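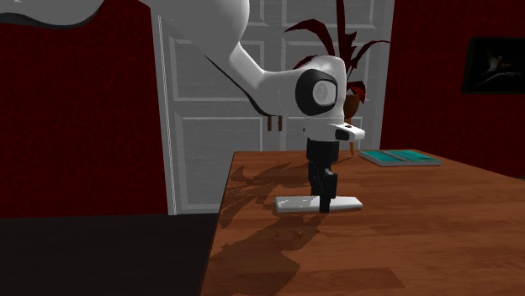 Painting a panelled door without brush marks
Kauko Seppälä, April 21, 2018

I have six internal doors to paint and the first one has come out badly. They are old doors, already glossed at least once, and I am using a water-based satin. I want the doors to end up plain white all over. On my first go the paint dragged in the corners of the mouldings and there are lines where the panels meet the rails. I sanded with 120 grit and put on 2 coats. Should I strip it and start again?

Zando
No need to strip it. Let it harden for a week, then rub it down with something finer, 240 or so, and wipe off the dust. Do the mouldings first, then the panels, then the middle upright, then the rails, and the outer uprights last. Go with the grain each time. Satin starts to set quickly, so once you've left a section don't go back over it. If the room is warm, turn the heating off before you start.

wongate77
use a roller, a brush will always show

Trindade
A small foam roller is fine on the flat parts but you still need a brush for the mouldings. I did ours in March. The old gloss was oil-based, and the new paint scratched off with a fingernail until I put an adhesion primer under it. Try that on the door you've done. If it scratches, prime the other five before you go any further.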